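I'm in a robot club, and my job this term is cups and dishes. You pick up a cup without thinking. A robot arm needs each tiny move spelled out - reach, open, close, lift.

Our coach, Myroslav Holovko, says to start with 2 questions. Where is the cup? Which way is its handle pointing? If you get the second one wrong, the fingers can bump it away!

Arms, cups, trays and racks: 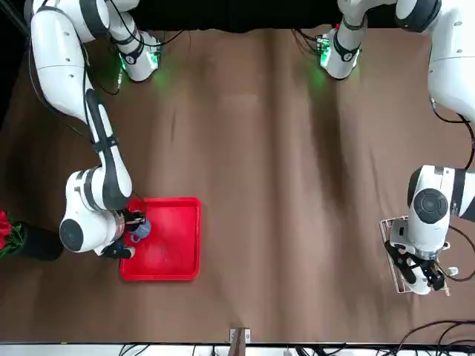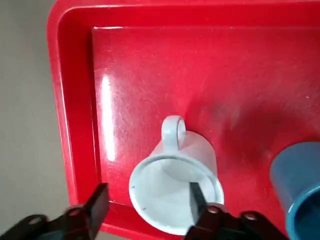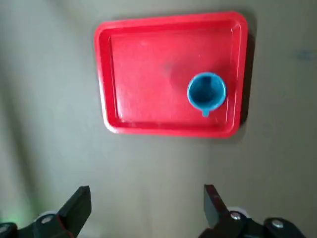
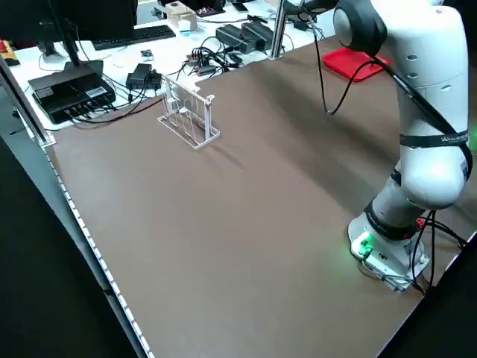
Try it at home with a plastic cup. Use only your thumb and one finger, and go super slow. I tried it 8 times before I got good at it - my little brother still drops his.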